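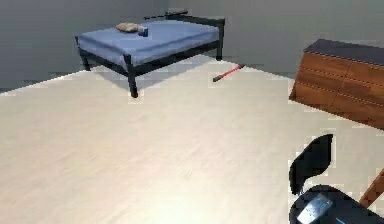 To: balport-sleepers list
Date: 2019-11-19
Subject: Re: mattress on slats or solid base?

> We moved to Balport in July and the mattress already has a dip in it.
> The store says it's the slats, the slat people say it's the mattress.
> Has anyone gone over to a solid base? Was it worth the money?

Oh boy, I went through this whole dance with my Rarnis! Same dip, same finger pointing, and I was on the phone so often I knew the hold music by heart.

First thing, measure the gaps between your slats. Mine were way too wide (I'd never once looked under there) and the mattress was sagging right into them. I laid a sheet of plywood across the top to try it out and slept better that same week. Later I bought a proper Nieminen base for 372 dollars, delivered, and I'm still happy with it. The Somuria one was around 1000 and I couldn't feel any difference lying on it in the store — maybe my back isn't fancy enough.

Do pull the bed out a few inches if it's jammed in a corner. Ours got musty back there the first winter on plywood, and I ended up drilling holes in the sheet, which made an unbelievable mess.

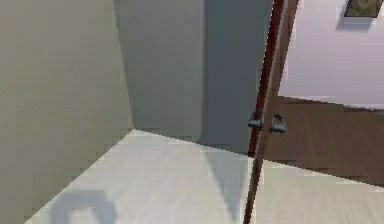 Bare walls where they meet in the corner

What size is yours, by the way? I still have the plywood in the garage (queen) and you're welcome to it if you can haul it.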